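The label that cuts everything twice

August 30, 2022

The studio of Saxena is on the second floor of a former button factory in Godmont, and you have to ring twice, as the first ring only wakes the dog. The designer who founded the label came down the stairs herself with pins still in her collar. She asked that her name stay out of this text. "The clothes have a name already," she said. "It is on the neck label, and it is enough for both of us."

We spoke for two hours at her cutting table, between a roll of gray wool and a plate of biscuits. In March she showed her first full collection, 46 pieces, in the covered market of the town. Most of the people in the seats were from Godmont. Her old teacher of pattern cutting sat in the first row and, as I was told, wrote notes during the whole show.

I asked how a collection begins for her. She does not draw, which surprised me.

"I was never good in drawing," she said. "At school the others made beautiful figures with long legs, and I was ashamed of mine. So I started to fold. I take a cotton cloth, I put it on the stand, and I fold until something makes me curious. After this I cut it one time in cheap fabric and one time in the real one. Always two times. My supplier thinks I am a little crazy."

The supplier is Nallex, a weaving mill on the other side of the river, and the relation between the two is older than the label. She worked there for a summer as a student, in the room where the cloth is checked for mistakes. She says that she learned more in this room than in one year of lessons. You stand in front of a lighted board, the cloth runs down, and you look for a broken thread.

"After some weeks I could feel a mistake before I saw it. My hand stopped by itself. Now when I am in a shop I touch everything, and the sales people do not like me."

For the March collection she ordered 600 meters of one single wool, in a gray which she describes as "the color of a road in the morning." It was a big risk for a small house. If the coats did not sell, she would have been sitting on gray wool until her retirement. The coats sold. The trousers were more difficult, and she speaks about them openly.

"The trousers were too high in the waist. On the stand they were perfect, but the stand does not eat lunch. Three customers brought them back in the same week. I opened the seam, I lowered the waist by two fingers, and I sent them back with a letter. One of the ladies has now ordered the same trousers in navy."

I wanted to know why there is so little color in her work. She was quiet for a moment and poured the tea.

"People ask me this as if it were a sickness," she said, and laughed. "I like color. My kitchen is yellow. But when I make a coat, I want that you see first the shoulder. If it is red, you see red. Perhaps next year I am braver. I have a green here, I can show you, but please do not write which green."

I have seen the green. It is a good one.
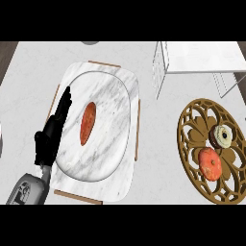 Selling without a shop

Saxena has no store of its own. The clothes hang in a few boutiques, and the rest is sold from the studio, by appointment. A customer comes, drinks something, tries on, and is measured if she wishes it. I had expected that this would be exhausting for the designer, but she says it is the part of the week she likes best.

"In the boutique I do not see the face. Here I see the face when the woman turns to the mirror. She can say 'very nice' with her mouth, but I look at her shoulders. If they go up, the coat is wrong."

The most expensive piece in the collection is a long coat with a hidden belt. The least expensive is a scarf made from the pieces that remain after cutting, and it costs 56. She wanted to have something that a student could buy, as she was herself a student who stood outside of windows. The scarves are all different in length. Some customers complain about it and some ask for the longest.

Last winter she received an offer from Plurkton, the department store group, to make a small line under their roof. She thought about it for many nights. The money would have paid for a second sewing machine and a person to use it. In the end she said no, mostly because of the dates.

"They wanted the samples in five weeks. I fold for five weeks. I was polite, they were also polite. Perhaps they ask again, and perhaps then I have an assistant and I can say yes. I do not close this door."

What comes next

For the next season she is working on knitwear for the first time, and she admits that she is a beginner. The first sweater came out with one sleeve longer than the other. She keeps it on a hook beside the door and wears it when the heating is off. A knitter from the mill now visits her in the evenings and shows her how to count the rows.

There will be again a show in the covered market, if the town gives permission. She would like to have fewer pieces this time and more space between the models, so that the public can look at the backs. "The back is where I work the most," she said. "At the last show everybody took pictures of the front."

When I was already on the stairs, she called me back and asked to see the lining of my jacket. The hem was coming down on the left side. She fixed it while I was standing, with a thread that was almost the right blue, and would not take anything for it.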